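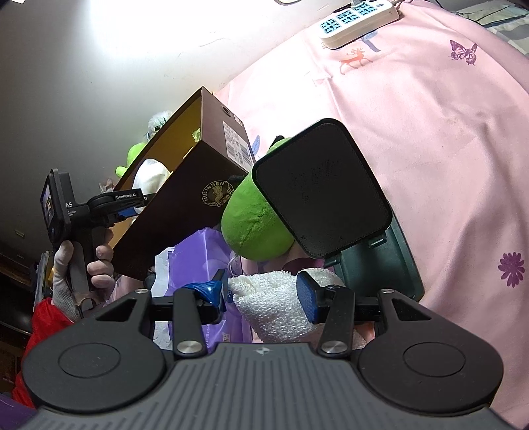 Packing a box remains the chore I use to judge whether a household robot is worth discussing. Folding gets the attention, but folding is one object on a flat surface. Packing is many objects, each with its own stiffness, going into a volume that gets smaller with each placement. A towel bunched up between two blue finger pads is a fair sample of the problem: the grip closes on whatever fold happens to be there, and the rest of the cloth goes where it likes. The second hand has the easier job, clamping the edge of a cardboard box. Board has a known thickness. A towel does not.

Home | Archive | Notes | About

I spent part of March reading trial logs from Makowska, a two-arm packing rig that Akua Kwofie runs at a shop in Braltby. Of 200 attempts at placing a soft item in an open carton, 106 ended with the item inside and the rim clear. Another 27 were stopped by hand. The remainder finished with something draped over an edge, which the software scored as a success until Akua rewrote the check.

Rigid goods did far better. Cartons, tubs and blister packs are close to solved if lighting is controlled. Bags are not. A thin bag changes shape when touched, and a translucent one gives the depth sensor very little to work with – you get holes in the point cloud where the bag should be. Mesh has the same fault, plus loops that catch on a fingertip.
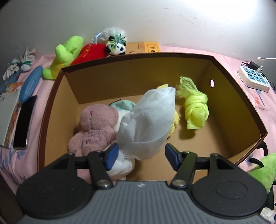

What I would measure next

Time per item tells you little. I would log regrasps, and whether items already in the box moved. Plush next to a bag is a good test pair, as both give way and neither returns to a fixed shape.

My answer for now: a machine can load a box of boxes. A box of soft things is still a job for a person, and I would not buy one for that purpose this year.

Last updated: 31 December 2020

Contact | Copyright Humoslow | Back to top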